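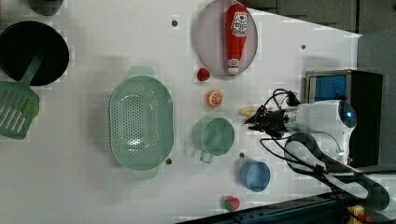

Hadiza Ogundipe told us before the visit that she would rather watch one slow grasp than ten fast ones, and I ask you to keep her remark in mind when you read these notes. At a fast demonstration you see mostly the result. At a slow one you have time to see where the fingers are before they close.

Automation in Everyday Places
Handout 6: Notes for the open day at Ukirell

The visit is in November. We meet at the front entrance of the Ukirell building, and the demonstration begins at 2 in the afternoon. Please bring paper and a pencil. Laptops can stay in the lockers at the entrance.

What the demonstration is about

The work is done on a white table with kitchen items and toy food. There are cups, a plate, a colander, a frying pan and a slotted spatula, and among them lie small things such as an orange slice and strawberries. One arm with a black gripper comes in from the side. The task group at Ukirell calls this exercise Jindo. An operator gives the arm a short instruction, for example to put a piece of fruit into a cup, and the arm must find the object, go to it, close the fingers and let go in the right place.

Words you will hear

Grasp: the moment when the fingers hold the object.
Approach: the path of the gripper towards the object.
Clutter: other objects which stand near the target and make the approach harder.
Soft object: an object that changes its shape when it is pressed. The toy ketchup bottle looks like a plush one, so please think about how you would hold it.

What to observe

Choose one object and follow it for the whole trial. Write from which side the gripper comes, and whether it must pass over a neighbour. The green cup and the blue cup stand quite near to each other, and both have an opening at the top. Consider which places on a cup two fingers could take.

Look also at the flat things. An orange slice is low, so the fingers have to go very close to the table. The spatula is a different problem, as its handle reaches into the pan and its head lies on the table.

Report

Write 185 words on one trial, including a small drawing of the approach. A failed trial is as good a subject as a successful one, and it will be marked in the same way. You may work in groups of 2, but each student hands in their own drawing. Give the reports to Danjuma Uzor or leave them in the Escobar room.

Behaviour at the table

Stay behind the floor line while the arm has power. Questions to the operator are welcome between the trials.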